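In defence of the cleaning bag

I have never owned a proper cleaning cupboard. The house I grew up in had one, a tall thin thing beside the back door with a broom that fell on you whenever you opened it, and for years I assumed that getting one of my own was part of becoming a grown-up, like a pension or a decent coat. Then I moved into the flat on Boden Street, which has a great many charms and no cupboards whatever, and I learned to keep the whole business in a bag.

I want to speak up for the bag, since I find that people feel rather sorry for me when they see it hanging on the hook. My friend Ea Thorlacius has twice offered me a set of stacking drawers. She means it kindly, and they are very nice drawers, but I have said no both times and I shall go on saying no, and as it takes me a while to explain myself in her kitchen I thought I would try to do it properly on paper.

The first thing about a bag is that it goes where the dirt is. A cupboard stays put, and you go backwards and forwards to it all morning, once for the spray, once for the cloth, and once more to return the wrong spray and fetch the right one. By the third trip you have noticed the post on the mat and sat down to read it. I lost entire mornings that way at my last place. With a bag you pick it up by its handles and go to the bathroom, and there you are, with everything you own for the purpose standing at your feet, and very little excuse left.

The second thing is that a bag has a bottom and sides, and when it is full, it's full. I cannot tell you how much good this has done me. When my mother died my brother and I emptied that tall thin cupboard of hers and took out fourteen bottles of one sort or another, several of them bought, I am sure, because she couldn't see past the front row to the ones she already had. There was silver polish from Flavau in a tin gone brown at the seams, and we never had any silver. I don't say this to laugh at her. She kept a lovely house, and I would do just the same if I had the shelf for it.

Now, the question of what sort of bag. I feel strongly that it should be canvas, or some other stout cloth, with a flat base, so that it stands up by itself on the floor with its mouth open and lets you look straight down at what you've got. A plastic carrier slumps and lets the bottles lie down, and a bottle lying down is a bottle thinking about leaking. Buckets have their supporters, and Ruwan Mridha, who lives below me and is a far better housekeeper than I am, swears by his. But a bucket is wanted for water, and if it is full of bottles you must turn them all out before you can begin, and then where do they go? On the edge of the bath, in Ruwan's case, and from there into the bath.
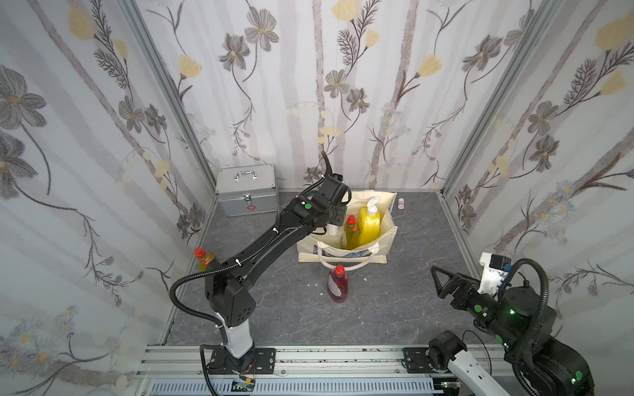

Handles matter more than you would think. Rope is my favourite, as it is kind to the hands and can be thrown back over the side out of the way while you rummage. Long thin straps are a nuisance, forever trailing into whatever you have just mopped. And please let it be a bag you like the look of. I was given mine at the Rornska summer fair, where I had gone to buy plants, and it has faded very prettily. Some people keep their shabbiest bag for cleaning on the grounds that it will only get splashed, but I think that is hard on the job. You are going to be looking at the thing while you scrub round a tap. It may as well cheer you up a bit.

As for packing it, I have one rule and I break it often. Tall things go at the back and short things at the front, so that the washing-up liquid isn't lost behind the big pump bottle. Anything with a lid that doesn't quite bite travels in a jar. Cloths go down the sides, where they stop the bottles knocking together on the stairs. I take everything out and stand it on the floor before I start, which Ea says defeats the object of having a bag, but I like to see my troops drawn up, and it is surprising how often a bottle that felt quite heavy in the hand proves to be nearly all handle and air.

The one thing I keep apart is the first-aid tin. It used to ride in the bag with the rest, until the July when I cut my thumb on a broken tumbler and had to dig for a plaster through a wet sponge and two scourers, dripping as I went. A first-aid kit ought to have its own hard case with a catch, and a place you could find with your eyes shut, and no one should ever be tempted to put a scourer in it.

I will allow that the bag has its faults. It is no home for a mop, and mine lives on the balcony in all weathers, poor soul. It is heavy on the stairs when everything happens to be full at once. And if you have small children or a curious dog you must hang it well up out of reach, every single time, and not only when you remember. The Sivakumar family on the top floor have a hook by the door frame that even their eldest can't get to, and he is ten and has tried.

Still, I would not go back. I did the whole flat yesterday between breakfast and the ten past two train, and at no point did I find myself standing in front of an open door wondering what I had come for. Ea has now offered the stacking drawers to Ruwan, who is thinking of keeping his seed packets in them.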